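Pagano Project: Second Progress Report to Riscombe
Submitted by the Trudusside workshop, December 7, 2022

Period covered: since the last report, which you were kind enough to call "brief." This one is longer, mainly on account of the open day, which was a condition of the second payment and which we had been putting off with some skill.

1. Where the work stands

The gripper picks things up. It also puts them down, and in the last quarter the second of these has come to happen mostly when we ask for it. The work plan promised handling of flat and folded items on an ordinary table, with no fixtures and no tape. We have kept to the no fixtures part. Tape was used once in November, to hold down a cable, and we mention it only because your template asks for deviations.

Under the heading "Software" the plan says we would finish the approach routine, where the arm comes in low and stops short of the surface. It is finished in the sense that we have stopped changing it. The release routine is still being changed. If the jaw opens too quickly, a thin item follows the finger for a moment and then lands somewhere of its own choosing.

2. The open day at Clilmont

Clilmont gave us the room for free, and we gave it back in the same shape apart from one chair. We had 148 visitors over the day. We had printed 800 leaflets. Anyone at Riscombe who would like a leaflet should get in touch, and please don't be shy about asking for a box.

The plan was a short talk every hour followed by a demonstration. The talk lasted until the second session, when it became clear that people will not look at a slide if there is an arm moving next to it. From then on we let the arm run and answered questions over the noise of other questions. Most people wanted to see the gripper close up, so between runs we let them lean in. 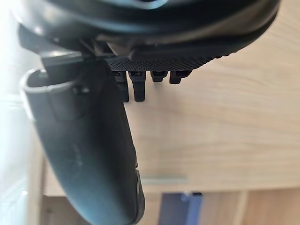

Couldn't you do the same thing with a clothespin, one visitor wanted to know, and if not, what was the difference in price? The answer is that a clothespin needs somebody on the other end of it. The second part of the question we referred to the budget section of this report, where you will find it hasn't been answered either.

Other things we were asked, in the order we remember them: whether it gets tired, whether it could do socks, whether it was on at the moment (it was), and whether we had thought about making it faster. We have thought about making it faster. We thought about it in front of visitors at the early afternoon session, turned the speed up, and spent the following half hour turning it back down and looking under furniture.

3. Results from the demonstration

We logged 17 runs. We meant to log more, but the logging has to be started by hand and the hand was often pointing something out to a visitor. So please don't read these as a trial. A run counted as good if the item was gripped, lifted and set down inside the marked area with nobody helping. Setting down was again where we lost points. The lifts were better than in our own workshop, and we have no explanation for that beyond the table at Clilmont being a nicer table.
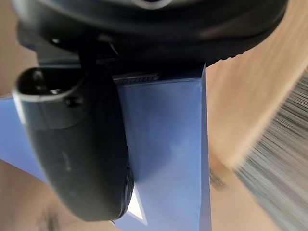

Wear on the fingers is something your technical reviewer raised last time, and we promised to keep an eye on it. We ran the whole day on the same set, no spares fitted, partly on principle and partly because the spares were at Trudusside. No drop in grip showed up in the log. For the record we did not polish anything up for company either: the finger against the blue sheet has its scuffs, pale dust marks and smudges on the lower half, and we would sooner you saw it in that condition. Replacement pads are in the budget for next quarter and we still think one set will do.

Folded pieces were a late addition. We had planned to show flat sheets only, on the grounds that we knew what they would do. A folded piece has creases, and creases give the jaw a choice of faces to close on. It does not always choose the one we would.

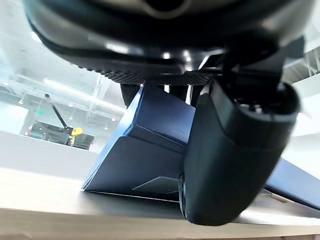 So we have moved folded items up the list, ahead of the soft ones. The approach routine can stay as it is. What needs work is picking the face before the arm goes in, and then sticking with the decision, which at the moment it reconsiders halfway down. We expect this to take most of the next period. The soft items slide back to the one after, and we would be grateful for a line from you saying that this is all right.

4. Money

The open day was budgeted at $600 and we spent it. Printing took the largest share (see leaflets, above). The rest went on van hire, extension cords and coffee, and the coffee was the only item praised on the feedback forms by name. Equipment spending is on plan. Travel is under plan, because we have not gone anywhere. 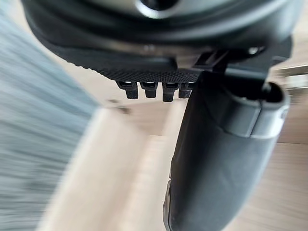 Clilmont wrote afterward that they would have us back in the spring, on condition that we bring a bigger sign and a smaller talk. They also felt that people would stay longer if they could hand the robot something of their own. We like the idea and would want to see your insurance people's faces first. If Riscombe agrees in principle, we will send a one-page proposal with a list of what may and may not be handed over. Socks are under discussion.

5. What we need from you

A yes or no on changing the order of the folded and soft items.
A yes or no on a second day at Clilmont.
The new report template, if there is one. The current one will not let us leave "Patents filed" blank, so we have entered a dash.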